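Last updated 4th December
Search this site Search Go

Minutes - home tasks working group, Clarberg

Present: İlker Toprak (chair), Tuncay Karaca (notes), two from Jimow, one from Litix on the phone, line bad.

1. Last minutes. OK'd. Typo in item 4 fixed.

2. Fabric handling. Long one. İlker went over totals: 1005 tries logged since spring, 647 counted as done without help. Jimow asked what "done" means. Agreed it's too loose - a towel folded crooked counts, a sheet left half on the floor shouldnt. Soft stuff with a lot of drape is still the worst. Patterned cloth too, edges get lost in the print.

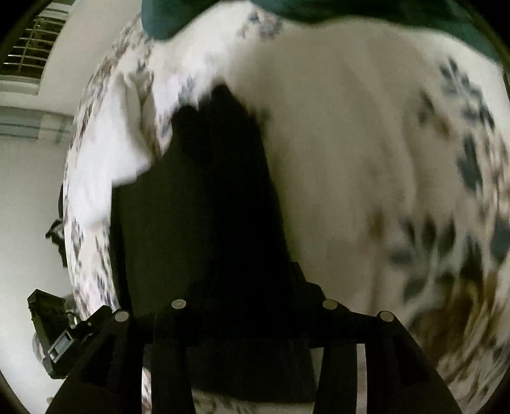 Litix view is that shop floor comes first, same box same place every time. Homes in ten years maybe. İlker disagreed, said laundry is what people ask for and would pay for. Tuncay: dishes. No agreement, moved on.

3. Pennington store trial. Shelf restocking, 484 items in the night run. Slower than one person on shift but ran till morning. Bags of rice a problem again, they slump. Store manager wants it to stop blocking the asile. Jimow to look at parking spot.

4. Budget. 674 left for the quarter. Spare finger pads first, then cable. Chairs can wait.

5. AOB. Door code changing, Tuncay to email it round.

Actions
İlker - write up what counts as done, one page
Jimow - parking spot, rice bags
Litix - send their numbers (asked last time too)

Next meeting January, date tbc

Contact us | Back to top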